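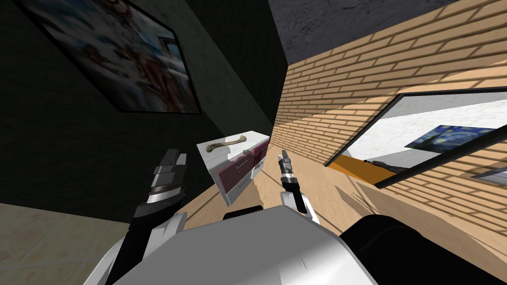 ## 4. Leveling the Drolex drawer cabinet

Before you fill the drawers, the cabinet must stand level. A small white cabinet with maroon drawer panels, standing directly on a wooden floor, is leveled in the same way as the tall model. Take off everything that lies on the top, also light things such as a bone-shaped object.

1. Open all drawers and take them out.
2. Tilt the cabinet backward. This needs 2 persons.
3. Turn each foot clockwise until it stops, then one full turn back.
4. Put the cabinet upright and lay a spirit level on the top, first from left to right, then from front to back.
5. Correct the lower side and measure again.
6. Put the drawers back, the bottom one first.

**Note:** On carpet, repeat step 4 after one night.

**Caution:** Never turn the feet while the drawers are loaded.

Spare feet: order no. 2378, Hevberg parts desk, ask for Nabila Wijaya.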